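Lists > hardware-reuse > Messages > Re: CPU swap in the old towers

From: Jarmila Dvořáček
To: hardware-reuse
Subject: Re: CPU swap in the old towers

Kálmán Lakatos wrote:
> I have 4 of the Dell towers to strip before Tuesday.
> Do you take the board out first, or pull the
> processor with the board still in the case?
> And what do you do about the old paste?

Kálmán,

Leave the board in. Lay the tower on its side with the panel off and you can reach the socket from above.
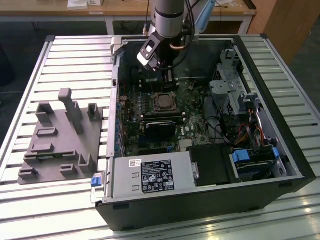 The power supply can stay too. Take the cooler off before anything else, and keep its screws in a cup. Zsolt lost 2 of them inside a case last month and we had to shake it out.

Look at where the lever sits on the retention frame before you touch it.

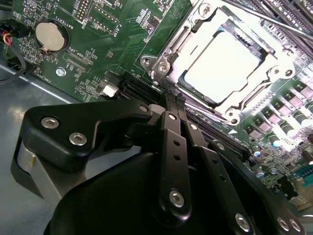

On some boards it is stiff. Push down and slightly out, then let it come up slowly. After that:

1. Open the frame all the way.
2. Hold the chip by opposite edges and lift it straight up. Keep your fingers off the contacts.

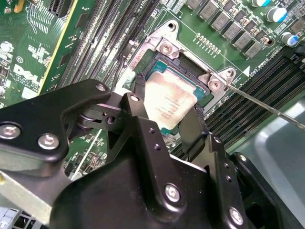 3. Put the chip in a tray right away and write the tower number on it.

As for the paste, it goes white and crusty on the older machines and gets all over the top of the chip.

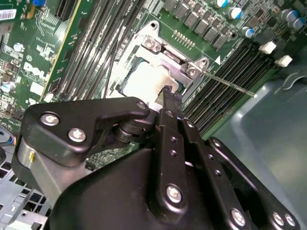 I use isopropyl on a lint-free cloth and give it 30 seconds to soften. Don't scrape with a screwdriver. If it runs toward the memory slots, you used too much.

Kinga has spare trays if you run short.

Jarmila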